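Rent the Arm, Keep the Afternoon
By Oranuch Paisan

I have come around to the idea of renting a robot arm by the month, and I say this as a person who still dries her dishes with a towel and keeps her recipes on cards.
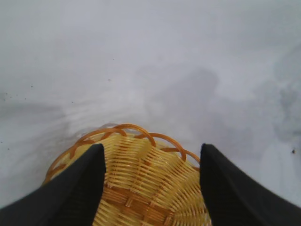
My shop sells woven things, mostly baskets, and a good part of every working day goes into moving them from one place to another. They come out of the carton, they get looked over, they go onto a table to be tagged, and then they go into another carton for whoever ordered them. I love baskets dearly – I wouldn't have spent half my life among them otherwise – but I can't claim to love the four hundredth trip across the room.

So when Prorent began offering the Linitz arm to small businesses on a monthly plan, I read the brochure twice and called them up. Nabila Mangundap answered, and she was patient with me for 40 minutes, even through my long question about whether it would fit beside the radiator. (It does, with the table turned sideways.) The plan I took is 188 dollars a month with a two-finger gripper, and you can send it all back with 10 days' notice. That last part matters more to me than the price. A small shop can't buy its way out of a mistake, and I've seen good people stuck for years with a machine they were talked into.

Now, a basket is a harder thing to pick up than you'd suppose. A box has flat sides and will put up with nearly anything. A round basket with a looped rim gives a little when you squeeze it, and those loops are the very first thing a customer notices if they're bent. Lajos Boros, who packs for me, was worried about exactly that, and he was right to be. The grip setting it came with was meant for boxes, and we spent most of July bringing it down a little at a time. I do think Prorent should ship a gentle setting for people like us, and I've told them so in a letter that ran to 4 pages.

I'd also like a manual written for shopkeepers. Ours assumes you already know what a wrist offset is, and I had to ask my nephew.

Still, my view is that renting is the right way for this kind of thing to come into a small place. You get to live with it for a while, you find out which jobs suit it and which don't, and you stay the one who decides. Lajos has kept his hours and spends more of them on repairs, the work he always wanted, and I've gone back to sitting down for lunch. We've renewed through the fall, and I'm waiting to hear back about my letter.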